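Kids' Corner > Home and Body > Why do we sleep?

Why do we sleep?

Print this page | E-mail this page

Do you know what you will do tonight for many hours without moving much? You will sleep! All people do it, and so do cats, horses, birds and even bees. A school child needs from 9 to 12 hours of sleep every night. It is a big part of the day, so it must be important.

When you sleep, your body does not switch off like a lamp. Your heart beats, you breathe, and your brain is busy. It sorts the things which you learned in the day. Maybe you practiced a new song and could not remember the words. In the night the brain works on it again, and in the morning the song can be easier.

Sleep also helps you to grow. While you sleep deeply, the body sends out more of a special substance called growth hormone. Small cuts on the knee are repaired in the night too.
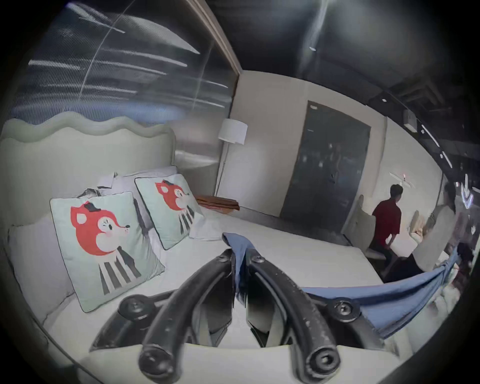
Photo: Plaltodness

People did not always sleep on a mattress like we do. Long ago many families filled a big sack with straw or dry leaves and put it on the floor. In the village museum of Grilmont you can see a bed from a farm which is so short that a tall man could not lie flat in it. He had to sleep half sitting, with pillows behind his back.

Animals have their own ways. A horse can doze while it stands. Some ducks sleep with one eye open – one half of the brain rests and the other half watches for danger. A brown bat can sleep almost the whole day!

And what are dreams? Scientists still do not know everything about them. We have most of our dreams when the eyes move quickly under the eyelids. This is called REM sleep, and it comes several times in one night. Many dreams we forget before breakfast.

Try this: put a notebook next to your bed for 7 nights. Every morning write down when you went to bed, when you woke up, and if you felt tired or fresh. In December, when it gets dark early, do it one more time and compare.

Last updated: 28/02/2023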